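Section 4: Setting Up an Artist Page and Posting Notices

You need an editor account on the Julitz desk before you start. If your account shows "Reader" next to your name, ask your site lead to change it. Reader accounts can open artist pages but cannot save them.

An artist page holds everything the desk keeps on one performer: credits, contacts, cleared photos and any notices that have run. Each performer gets one page, even if they work under more than one name.

4.1 Creating the page

1. From the main menu, choose People, then New Page.

2. Type the performer's professional name in the Name field. Use the name as it appears in the credits. Leilani Rosenthal, for instance, goes in as Leilani Rosenthal, with no middle initial and no stage nickname.

3. Click Check. Julitz searches for existing pages with the same name or a close spelling. If a match comes up, open it and read the first three credits before you go any further.

4. If there is no match, click Continue. The page is created as a draft.

5. Fill in Legal Name, Other Names and Date of Birth. Leave Date of Birth blank if you have only one source for it.

Note: Accented letters are kept as typed. Enter Rogério Sampaio with the accent. A search for "Rogerio" will still find the page.

Caution: Do not create a second page to get around a locked one. Merged pages lose their notice history and it cannot be brought back.

4.2 Adding credits

Credits are entered one at a time or pasted in as a list. Use the list method for anyone with more than 12 credits.

1. Open the Credits tab and choose Add One or Paste List.

2. For each credit, enter the title, the year, the type (stage, television, film, radio or other) and the role.

3. Mark the credits that should appear in the short biography by clicking the star beside them. You can star up to 10.

4. Drag the starred credits into the order you want. The top one is used in headlines and in the mobile alert, so put the best-known work there. 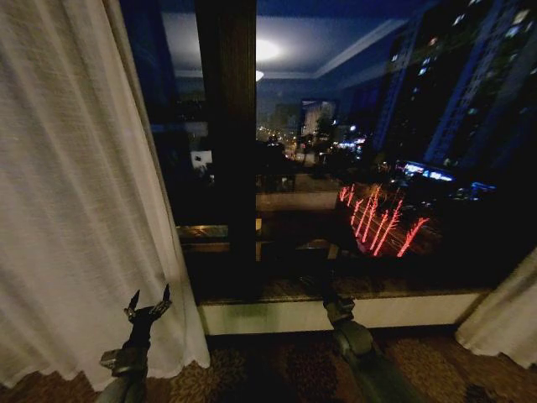 5. Click Save Credits. Saving the page does not save the Credits tab. They are separate buttons, and this catches most new editors at least once.

Pasted lists must have one credit per line, with the parts separated by semicolons. A line with a missing year will be accepted but shown in gray, and gray credits do not go out to partner sites. Long-running series take two years with a hyphen between them. For a series still on the air, leave the second year empty and keep the hyphen.

Note: Guest appearances and recurring roles are both entered as "other role." The Featured label is left over from the old Bomach import and should not be used on new entries.

4.3 Contacts

1. Open the Contacts tab.

2. Add the manager, publicist and agent in that order, skipping any that do not apply.

3. Enter the date you last confirmed each one. The form takes dates in one style only: Thu 7 April. Anything else is rejected with the message "Date not read."

4. Set the Quote box to Yes only if the contact has agreed to be named in print.

Contacts are hidden from partner sites — only staff signed in to Julitz can see them. Contacts that have not been confirmed in a year turn orange. They can still be used, but call before you quote anyone from an orange entry.

4.4 Writing a notice

A notice is a short item attached to an artist page: a casting, an award, a retirement or a death. All four use the same form.

1. On the artist page, click New Notice and pick the type.

2. Write the headline. The limit is 55 characters, counting spaces.

3. Write the summary in the box underneath. Keep it under 200 words. The counter turns red when you go over, and the Send button is switched off until you cut it back.

4. Under Source, choose the contact who confirmed the news. For a death notice you must choose two sources, and one must be family, a manager or a publicist.

5. Click Send to Desk. The notice goes to the duty editor and your copy is locked.

Caution: Death notices are never saved as scheduled items. If you prepare one ahead of time, store it under Background with the type set to Biography. Bernadette Marchetti's team checks the Background folder each July and returns anything filed wrongly.

4.5 If a notice is sent back

Returned notices appear at the top of your queue with a reason code.

R1: Second source missing. Add it and send again.

R2: Name does not match the artist page. Fix the notice first, then the page if needed.

R3: Starred credits are empty. Go back to 4.2.

R4: Held by the duty editor. Do not resend. Contact Xiomara Pennington or Darnell Fitzsimmons and wait for the hold to be lifted.

Resending an R4 notice makes a duplicate, and both copies then have to be cleared by hand.

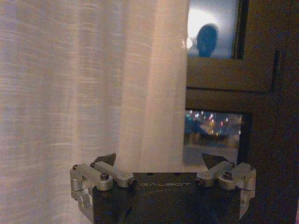
4.6 Sharing pages with partner sites

Nusomska and Park receive new and changed pages every hour. To keep a page off the feed, untick Share before you save. Unticking it afterward stops later updates but does not remove the copy a partner already has. For a removal, use the Withdraw form in Section 7.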